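How Robots Learn by Watching Hands

Picking up a lunch box is easy for you. You look at it, reach out, squeeze, and lift. You probably don't think about any of it.

For a robot, every one of those steps is hard. It has to work out where the box is, which way it is turned, how wide to open its fingers, and when to stop squeezing. If it squeezes too little, the box slips. If it squeezes too much, the box bends.

So how do you teach a robot to do it? This page explains one way that researchers use.

The old way: write down every step

For a long time, people told robots what to do with a list of instructions. Move forward this far. Turn this much. Close the fingers. Move up.

This works well in a factory where the same part arrives in the same place every time. It works badly in a kitchen. Put the lunch box down at a different angle and the list is wrong. The robot will close its fingers on empty air.

The newer way: show the robot

You learned to tie your shoes by watching somebody and then trying it yourself. Robots can learn in a similar way. Scientists call it "learning from demonstration." A demonstration is when a person shows how a job is done.

There is one problem. A person has five fingers on each hand, and many robots have only two on each arm. If a robot watches a human hand, it sees thumbs and knuckles that it doesn't have. It is a bit like trying to learn the piano by watching an octopus.

The answer is to give the person robot fingers. The person holds a tool called a hand-held gripper. It has a handle and a trigger at one end and two fingers at the other. Squeeze the trigger and the fingers close. Let go and they open. A small camera is fixed to the tool, so it records what the fingers are doing from close up.

The person does the job with the grippers, and the robot learns from the recordings. Its own fingers are the same shape, so what it sees matches what it can do.

A project called Uditz

Ruxandra Surdu and Birthe Ravn work on a research project called Uditz. They wanted to know if a robot with two arms could learn to handle plastic food containers.

Containers are a tricky thing to learn. Many of them are see-through or cloudy, so light goes right through and the edges are hard to find in a video. They are smooth and light, and they slide when you push them. The lid and the box also need different kinds of grip. Often you need one hand to keep the box still and the other to work on the lid.

For that reason, the people on the team used two grippers at once, one in each hand. They did the same jobs again and again: turning a container, holding it steady, lifting it, and putting it down somewhere else. They didn't try to do it exactly the same way each time. They started with the container in different places and at different angles, and took turns so that the robot would not learn the habits of just one person.

After two weeks they had 300 recordings.

"My thumbs were sore," says Ravn. "You use the trigger a lot more than you expect."

What the computer does with the videos

Next, the recordings went into a computer program. The program looks at one moment of a video and makes a guess: where will the fingers go next? Then it checks the guess against what the person really did. If the guess was wrong, the program changes itself a little and tries again.

It does this millions of times. At first the guesses are terrible. Slowly they get better. This part is called training, and it can take a computer all night.

When training is finished, the program is moved to the real robot. Now there is no person to copy. The robot looks through its own cameras, guesses the next small movement, makes it, and looks again.

What they found out

The team tested the robot 97 times on one job: pick up a container, turn it the right way around, and set it down. They wrote down each try as a success or a failure. A try counted as a failure if the container fell, or if the robot stopped and did nothing.

The robot failed 29 times. Many of the failures happened when the container was close to the edge of the table. When the team looked back through their recordings, they saw that they had hardly ever started there. The robot had not been shown what to do.

Alvar Sjögren, a student on the project, spent most of May making new recordings with the container near the edge. The team plans to train the program again with those added and repeat the same test.

Words to know

Gripper - the part of a robot that holds things, like a hand.

Demonstration - showing how a job is done.

Training - the time when a computer program practices making guesses and corrects its mistakes.

Trial - one try in a test.

Try it yourself

You need two pairs of kitchen tongs and an empty plastic food container with a lid. Hold one pair of tongs in each hand. Try to turn the container around, and then try to take the lid off. Ask a friend to watch from the side and write down what each pair of tongs does. Then swap places and see if you can do the job using only your friend's notes. Which parts were missing from the notes?
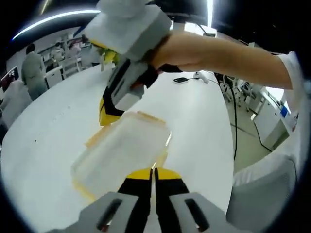 Working on a plastic food container with two hand-held grippers. The pair in front has yellow pads near the tips of its fingers.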